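Tunville lab's gripper trial leaves big questions open

24/11/2025

A robotics group in Tunville has published its side-by-side trial of two gripper controllers, and it is asking readers to take quite a lot on trust. The trial ran entirely in simulation. The robot, the small room and the things on the furniture are all computer-rendered, and no real hardware has been used so far.

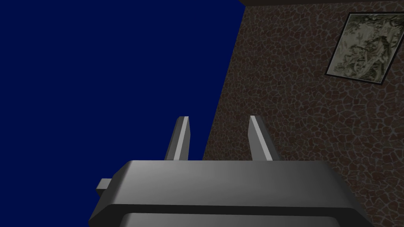
The two controllers are called Pukow and Sturach. Each was given 3000 attempts at reaching for small objects, and the group says Sturach finished 1704 of its attempts cleanly. It has not given the matching figure for Pukow, which makes the word "comparison" in the title hard to defend.

The views released with the results come from two spots, one close behind a single gripper and one higher up, looking over both arms toward a tray, a small white statue and a couple of other items. Which view each controller relied on is left out of the write-up. 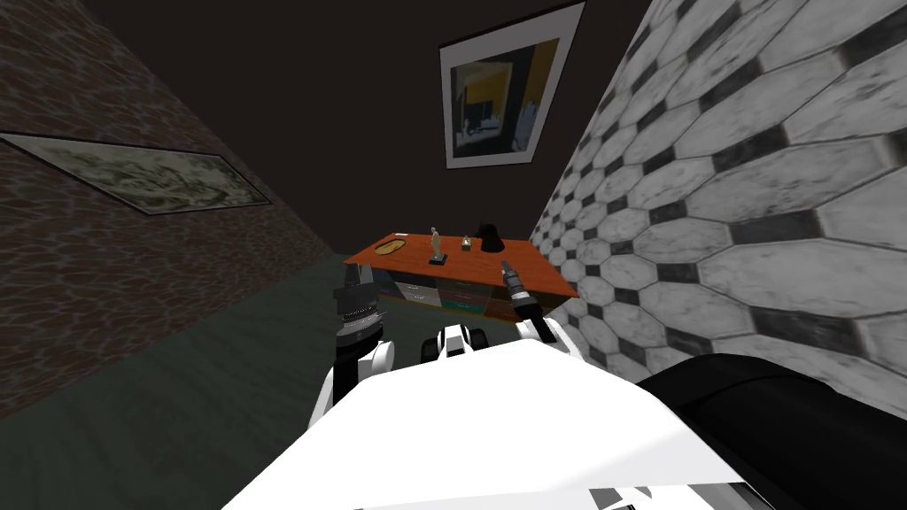
Lech Wysocka called the result "a decent start" but said he would not buy a controller on the strength of it. Simulated fingers never wear down or get greasy, he added, and a missed grasp costs nothing.

The group's reply is that simulation lets it repeat the same reach under the same conditions. Fair enough, but a factory floor in October is not the same as one in July.

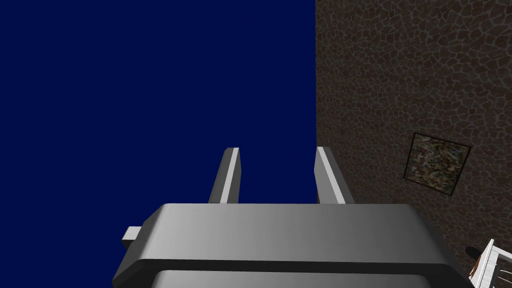
Has either controller been run on a real arm? Not yet. The group says a test on a Hendricks arm is planned, with 25 attempts per controller, a small number to settle anything.
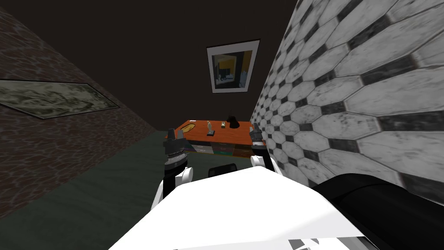
What is still missing

The Pukow score, the settings used for each gripper, and any account of the failed attempts. The group says it will post them within 6 weeks.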